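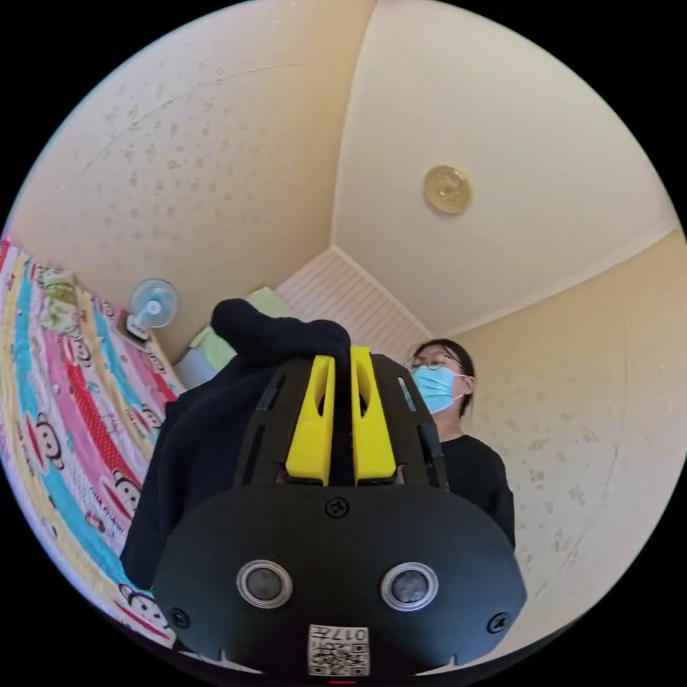 I have been thinking a lot lately about how long we expect our clothes to last, and whether we have any right to expect it when we treat them the way we do. My grandmother had one good coat for most of her grown life, and she took better care of it than I have ever taken of a car. I, on the other hand, am a buncher. I grab a thing by whatever part is closest and carry it off in a wad, and a piece of black fabric all gathered up into thick folds is a sight I know well from my own bedroom. Black things suffer the most from it, I think, because they show every crease and every bit of lint, and so we decide they look tired and go buy another one.

Last May I finally took three things to the mending counter at Montoya, down past the hardware store, and I will admit I felt a little silly standing in line with a cardigan that had cost me less than lunch. The woman there turned it inside out, found the hole, found two more I had missed, and had it back to me within the week. I have worn it up to 400 times by now, or so it feels, and my husband is good and sick of it.

What bothers me is that places like that are getting hard to find. When we lived over in Grurna there was a tailor, a shoe repair and a lady who did zippers out of her front room, all within walking distance of our apartment. Now there is a phone store where the tailor used to be, and people I like and respect throw away a pair of pants over one button. I don't say it to scold anybody! I did it myself for years, and I still have a bag in the hall closet I am not proud of.

So here is my small opinion, for what it's worth. I think the schools ought to teach mending again, to every kid, for a few weeks at least - a button, a hem, a patch on a knee. My own children learned to make a slide show before they could thread a needle, and one of them called me from college to ask if iron-on tape was the same as glue. (I told him close enough, and then I mailed him a sewing kit.)

183 shares
3 comments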